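The Ball Goes in the Tube, and Other Promises

By Chantelle Engelbrecht

My local robotics club pays 68 dollars a month for Jultby, a simulator subscription that lets you train a robot arm without owning a robot arm. I have nothing against this. I own a rowing machine on much the same principle.

The pitch from Mekevard, the company behind it, is that you rehearse your task in software, get it right, then send the finished program to real hardware. Their starter kit comes with 20 ready-made tasks, and the one everybody tries first is Ball Tube. The arm picks up a tennis ball, carries it to a clear cylinder and lowers it in on top of whatever is already there. My neighbour's kid could do it before she could talk, but she wasn't being billed monthly.

I've spent most of February with Ball Tube, usually with a cup of tea going cold beside the keyboard, and I have opinions about the decor. Whoever furnished the default room had a colour in mind and stuck with it. The walls are a pinkish mauve, the floor tiles have great terracotta discs on them, and it all reminds me of a motel my parents favoured outside Dubbo. There's even an apple on the table. It plays no part in the task.

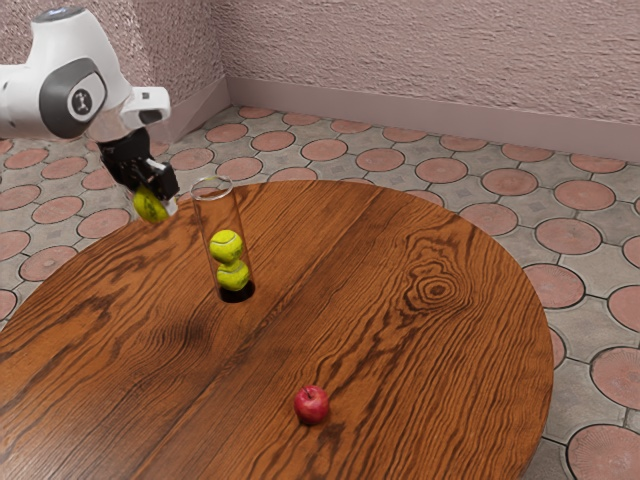 What You're Paying For

The physics, mostly. Riaan Pretorius, who runs our club nights, reckons contact is where the cheap simulators fall over: fingers sink into things, stacked objects jitter like they've had too much coffee. Jultby is better than that. My balls stack politely. When I set the grip too weak the ball drops and rolls away, and I find this enormously encouraging, as a product that only lets you succeed is a brochure.

The trouble starts with the scoring. Ball Tube gives you a mark out of 60 for each attempt, and the mark cares very much about speed and hardly at all about how you got there. I wrote one program that hovered over the rim, lined itself up and let go gently. It scored worse than the one Thabiso Gumede knocked together in his lunch break, which pretty well flung the thing in. Thabiso has been insufferable since. On a real bench, with a real glass cylinder, I'd like to see who was sweeping up.

Then there's the money that has gone into looks. Zoom right in and the tennis ball has fuzz on it, proper felt, and a bit of printed logo wrapping around the side. The tabletop has more grain than the table I eat at.

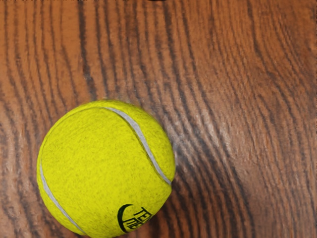

I can see the argument for it. If your robot is going to find things with a camera, the things ought to look like themselves, and a flat yellow circle on a brown rectangle won't teach it much. Fair enough. But the help pages on grip settings run to 2 paragraphs, one of which is an apology for the other, and I'd swap a fair amount of fuzz for a third.

Unathi Van Wyk moved her whole class off Jultby and onto Ulby, an uglier rival where everything looks carved from soap. Her students grumbled for a week and then got on with it. She says they ask better questions now, mainly because the manual answers the dull ones. I tried it for an evening and missed my motel.

So I'm keeping the subscription, with bad grace. It's a good simulator sold as a finished shortcut, and the distance between those is a few months of your evenings. Mekevard should fix the scoring, hire somebody who can write a help page, and let me turn off the little fanfare that plays when a ball lands. As for the apple, I've started writing a program to put that in the tube instead. I haven't checked whether it fits.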